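Sep 16, 2018
By Staff Writer
2 min read
Print | E-mail

Hand-Held Gripper Kit From Prerkard Gets a Laundry Day Tryout in Elton

ELTON – Prerkard's new hand-held gripper kit is out, and it's a lot of fun to see at work! The kit lets people do everyday chores with a pair of grippers while sensors log each move, so that robots can learn the same jobs later on.

Our tryout took on the chore most of us put off – folding clothes on the bed. The yellow fingers are slim enough to go after a waistband or a hem, and using two grippers quickly starts to feel natural.
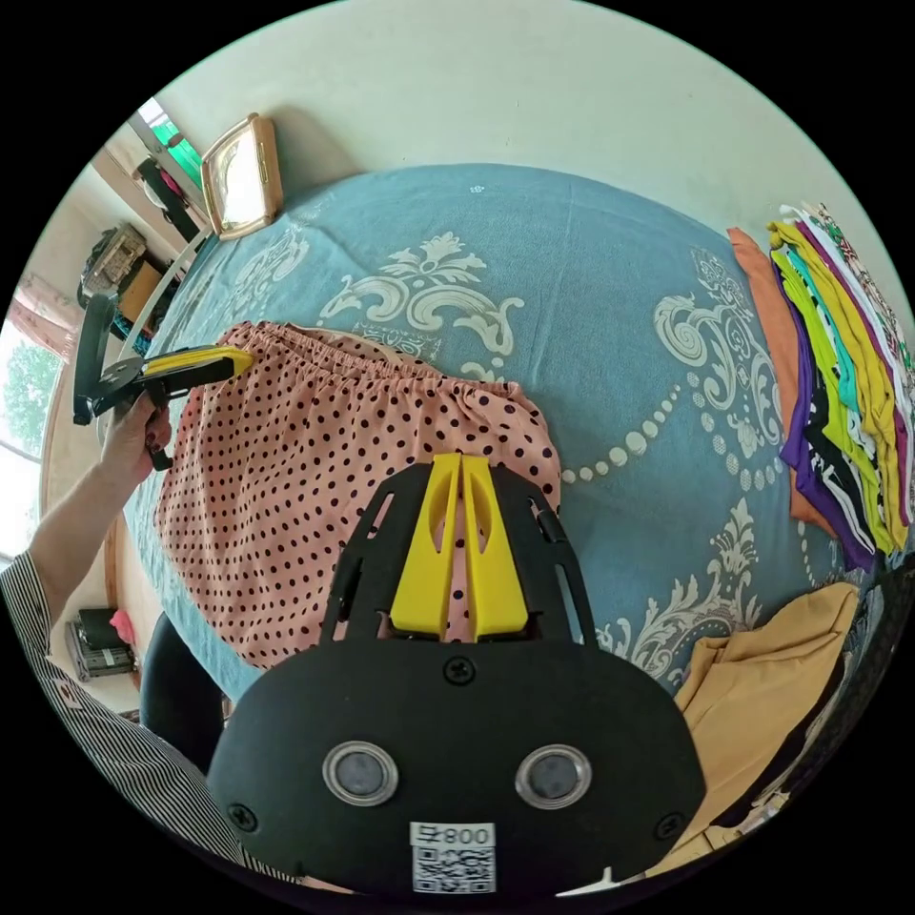

Two grippers and a pink polka-dot garment, with a tall stack of folded clothes alongside.

The full kit sells for $902 and comes with a 30-day return window. Prerkard says it has shipped 1000 sets from its Nutberg shop since June, many of them to small labs and schools.

We'd love a softer handle for long sessions, but the setup guide is clear and the grippers are a joy to use. A second batch is due at the Ljungberg store next month.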